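2024-01-18 - Röstprotokoll, Probentrommel
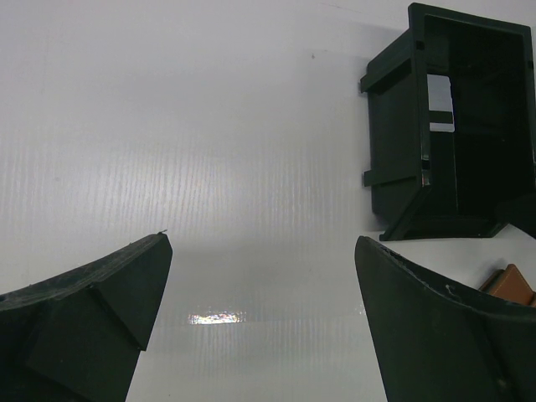

Heute zwei Chargen aus dem Sack Ziltstead, gewaschen, Restmenge vom letzten Jahr. Einwaage je 80 g, Einwurf bei gleicher Trommeltemperatur, Luftklappe bei der ersten halb offen, bei der zweiten ganz. Sonst nichts geändert.

Charge A: First Crack spät und schleppend, danach 80 Sekunden Entwicklung. Farbe außen in Ordnung, gemahlen deutlich heller. Riecht nach Getreide und etwas Heu.

Charge B: läuft gleichmäßiger, Crack gut zu hören. Hat weniger Häutchen im Auswurf als A. Geruch nach dem Abkühlen eher Haselnuss, leicht süß.

Verkostung mit dem Wasser aus dem Filter, nicht aus der Leitung - bitte dabei bleiben, sonst passen die Notizen nicht zu denen von Firkley. A ist dünn und hinten trocken. B hat mehr Körper, Säure noch etwas spitz, wird beim Auskühlen besser. Für den Ausschank würde ich B nehmen, für den Filterkaffee im Laden reicht das so noch nicht.

Offen:

- Dichte von Ziltstead neu messen. Der alte Wert im Ordner ist 797 g/l, kommt mir für diesen Kaffee zu hoch vor. Vielleicht hat da jemand Ritchie gewogen.
- B wiederholen, nach 6 Tagen Ruhe noch einmal probieren
- Fadgate wegen der neuen Ernte anschreiben, Muster kommen frühestens im März
- Zyklon war ziemlich voll, habe ihn geleert. Dichtung am Deckel sitzt nicht mehr richtig, Ersatz liegt in der Schublade unter der Waage.

Reste von A und B stehen beschriftet im Regal neben der Mühle.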